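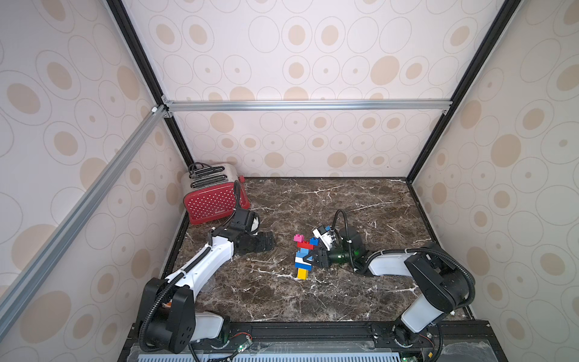 Hugo Ferrand started baking bread at 49, and he talks about it the way other people talk about falling in love. "I ate one slice of a friend's rye and drove home thinking about nothing else!" he says, pouring coffee in the kitchen behind Marty, the bakery he opened in Trorkivville in August.

The first loaves were bricks. He kept going, fed his starter every morning for 15 weeks, and finally pulled out something with a crust that sang. "You hear it crackle as it cools – I still stop and listen."

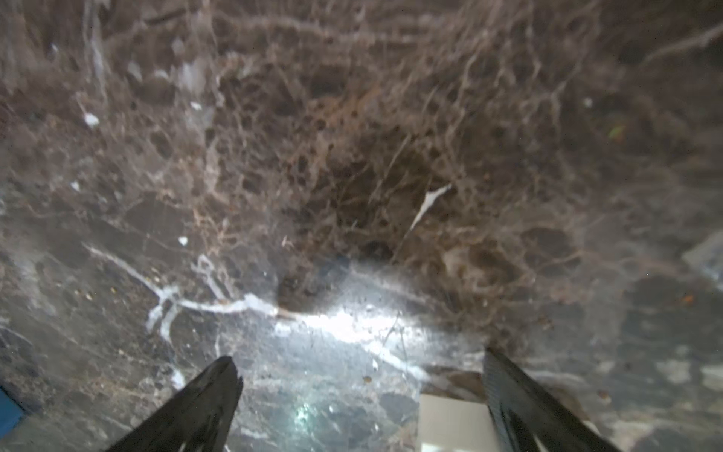 FOOD & PEOPLE

His rye takes two days, with a long, slow rise overnight. Ferrand learned the method from Gaetano Negri, who let him work the early shift for a whole winter. "Gaetano would poke my dough and just say, 'Later.' It was always 'later.' He was right every time."

What does he tell beginners? "Buy a scale, use more water than you dare, and eat your mistakes. They make wonderful toast."

Next he wants to try a walnut loaf with honey, and he's already on version seven.

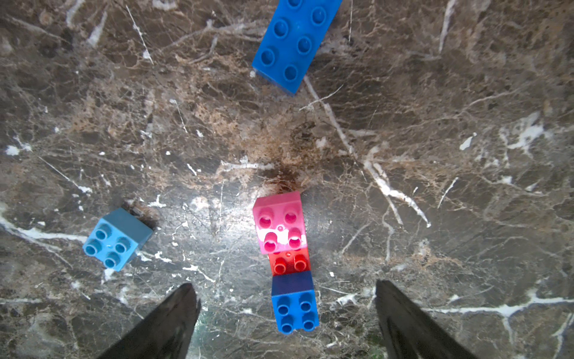
Blue toy bricks on brown marble.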